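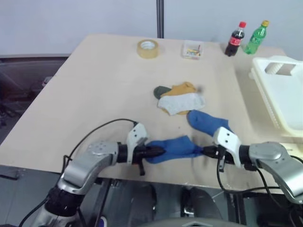 Posa folding table, light beige top, with blue socks laid out for pairing.

Posa Laundry Sorting and Folding Table
Hiveo Institutional Furnishings

Product overview

The Posa is a flat-topped work table for the sorting, pairing and folding of small laundry. It is supplied to residence halls, care homes, hotels and shared laundry rooms where clean items arrive in mixed loads and must be returned to their owners in matched sets. The top is plain and without raised edges, so that socks, washcloths and other small pieces may be spread out, turned and stacked anywhere on the surface.

The light beige finish was selected at the request of laundry staff at the Amudthorpe residence, who had found that navy and black socks were difficult to tell apart on the dark tables formerly in use. Strong colors such as royal blue are easily seen against it, as are small holes and worn heels.

Recommended use

Hiveo suggests the following order of work for socks and other paired items.

Empty one bag at a time onto the center of the table. Loads from different rooms should not be combined.

Lay the first sock flat near the front edge, with its full length extended, and smooth out any bunching in the fabric. Place its likely match a short distance behind it. Compare color, length and cuff before the two are brought together.

Unmatched socks remain in a pile toward the middle of the table until the bag is finished. Any sock still single at that point is placed in a labeled envelope and returned with the load. Singles are not to be held over to the next bag.

Pairs may be folded flat in half or turned at the cuff. Hiveo recommends the flat fold for elderly residents, as turned cuffs stretch over time and may become uncomfortable to wear.

Placement

The table may be set against a wall or used from both sides in the middle of a room. When placed against a wall, a pale background and even overhead light are advised. Customers who require shelving or hanging space over the work surface should consult the Mercado range, which is sold separately and may be installed at the same time.

Care and cleaning

Wipe the top with a soft damp cloth and mild soap at the end of each working day. Dry fully before clean laundry is placed on it. Do not use bleach, scouring powder or steel wool. Hot irons must not be set directly on the surface; a padded ironing cover is available under accessories. Lint may be removed with a dry cloth or a hand brush.

Ordering and delivery

List price, single table: $500
Price per table, orders of 18 or more: $320
Delivery: 40 working days from confirmed order
Ironing cover: quoted on request

Tables are delivered to a ground-floor entrance. Delivery to upper floors can be arranged where a freight elevator is available and must be requested at the time of order. Orders for residence halls that are to be in place for the fall term should be received by the end of June.

Contact

Institutional sales: Itsuki Nakajima
Replacement parts and warranty service: Arlo Mahmoud

Please include the name of the institution, the delivery address and the number of tables required. Color samples of the top are sent without charge to registered institutional customers.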